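**Torchons : à plat tout de suite ou en tas jusqu'au soir ?**

**mireille_b**
Je repasse le linge de la maison une fois par semaine, et les torchons restent froissés quoi que je fasse. Je les sors de la machine, je les pose en vrac sur la table, je m'en occupe plus tard. Vous faites comment ?

**Tamura_Y**
Essorage trop fort. Descends d'un cran et secoue chaque torchon deux fois avant de l'étendre. Chez moi ça suffit, je ne repasse plus.

**cordalinge**
Pas d'accord. L'essorage n'y change pas grand-chose sur du coton épais. Ce qui marque, c'est le temps passé en tas. J'ai 6 torchons de chez Altent, lavés ensemble : ceux que j'étends aussitôt sortent corrects, les autres gardent le pli du milieu pendant des jours.

**Tamura_Y**
Altent c'est du métis, ça ne compte pas. Le lin froisse de toute façon.

**cordalinge**
Les miens sont 100 % coton, c'est écrit sur l'étiquette.

**mireille_b**
Les miens aussi, achetés chez Plutness en janvier. Et pour le pliage, en trois ou en quatre ?

**Petronella M.**
En trois dans la longueur, puis en deux. En quatre, ça fait une pile trop haute pour mon tiroir. Je lisse à la main avant chaque pli, du centre vers les bords.

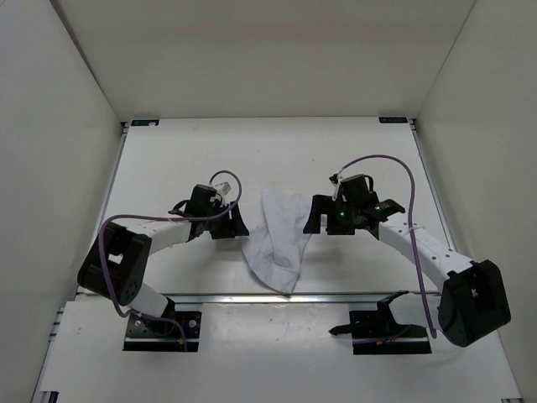
Mon conseil pour un tissu laissé en boule, c'est de chercher d'abord les coins, sans tirer sur le milieu. Une table dégagée aide beaucoup, et une surface blanche montre bien les ombres des plis, donc on voit où il faut lisser. Avec un tissu clair, bleuté très pâle comme celui-là, on repère le gros pli qui descend au centre et la pointe du bas qui vient sur le rail métallique. Je partirais de cette pointe, je la ramènerais sur la table et j'ouvrirais ensuite le côté gauche, le plus large.

**Tamura_Y**
Moi je prendrais par le haut, la partie étroite. On soulève, le poids fait le reste.

**Petronella M.**
Sur un grand torchon oui. Sur un petit, ça se remet en boule.

**mireille_b**
Merci. J'essaie l'essorage plus doux et le pliage en trois, je garde le fer pour les nappes.

**cordalinge**
Et étends-les tout de suite !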